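Mouse-to-pad task, club project: where should the grasp point go?
Cleso Manipulation Club forum > Student projects

jetano_77
Our group has to demo "pick up the mouse, put it on the pad" in January. We have 60 hand-recorded episodes. The policy closes too early in a third of the rollouts. Gripper is the ribbed two-finger type, passive compliance, no force sensing.

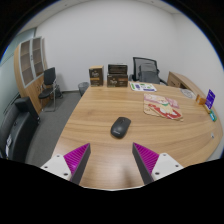 Start pose is my first question. We randomize mouse yaw by hand between episodes and write down nothing. With the buttons pointing up and to the right, as they are there, the fingers come in at an angle to the long axis, and I can't tell whether the operator should rotate the wrist early or late. Barik on our team says late.

barik
Late, yes. Early rotation moves the mouse across the image and costs you a stable view.

tamura_lab
Disagree. Late rotation puts all the yaw into the last few frames, where your action labels are noisiest. 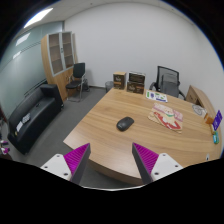
Approach height matters more than either. Pick one standoff and hold it in every episode. If the mouse sits above the finger gap but a little right of its center, the lateral correction belongs at standoff, before descent. Correct during descent and the policy learns a diagonal.

jetano_77
Our logs do show diagonals. We were going to grip across the sides, just forward of the hump.
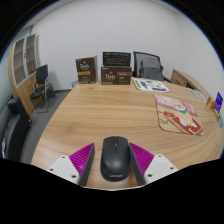 Pad contact there is short, so a few millimeters of error along the axis tips the shell on lift. Would moving back help?

barik
Slightly. Check your width calibration first. Ours was off for 66 episodes and we retrained for nothing.

tamura_lab
Also define success before you record more. "On the pad" needs a rule for yaw, or two graders will score it differently. 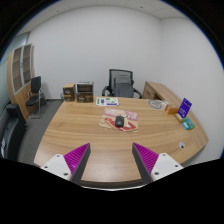
Fumiko Sugawara
I would leave yaw out of the scoring for January. Full footprint inside the pad, fingers clear, done. Add yaw once the early closing is fixed.

tamura_lab
Then it will be ignored in the recordings too. I'd still log it.

jetano_77
Logging it, not scoring it. Recalibrating width tonight.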